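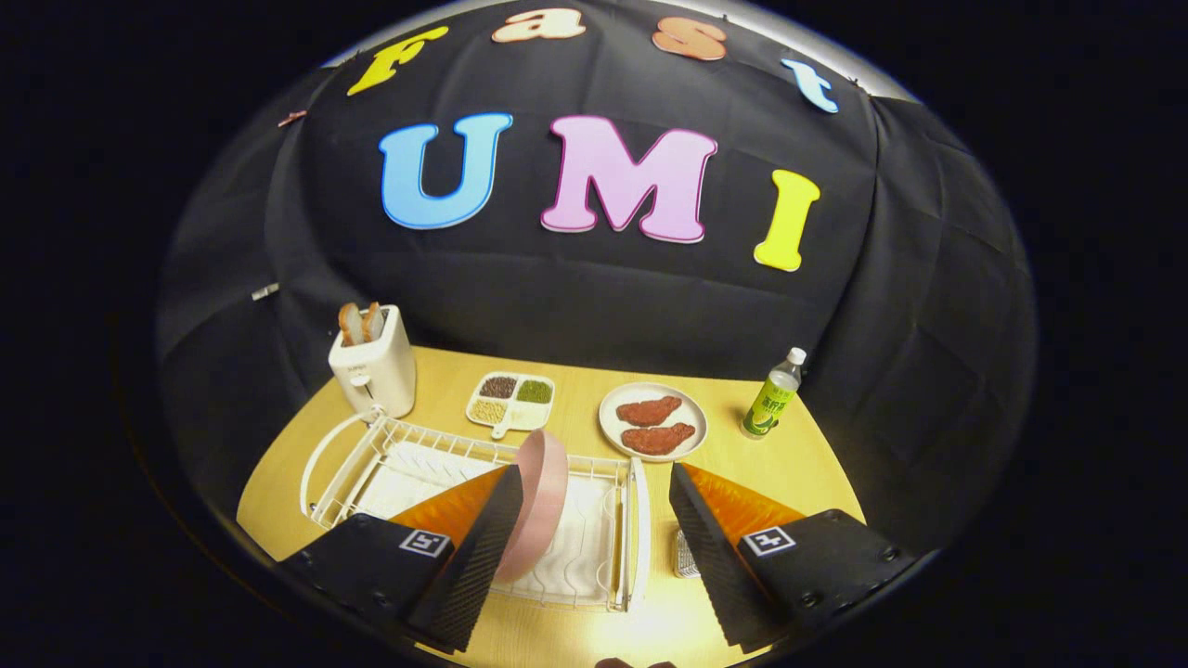 **Slide 4: backdrop and lettering (Otville session, 15/03/2019)**

- Start with the cloth. Black fabric, hung in soft folds. Stretching it flat is a separate method, slide 8.
- Foam letters go up in two rows. Upper row smaller, set on a slight arc; lower row larger, with outlines in a second color.
- Clips: mention placement near the cloth's left side.
- Table: pale top, toaster at the back left corner, divided tray next, plate of steak further right. Tall items stay clear of the lettering.

*Pause for questions. Next: Pomala table layout, 11 minutes.*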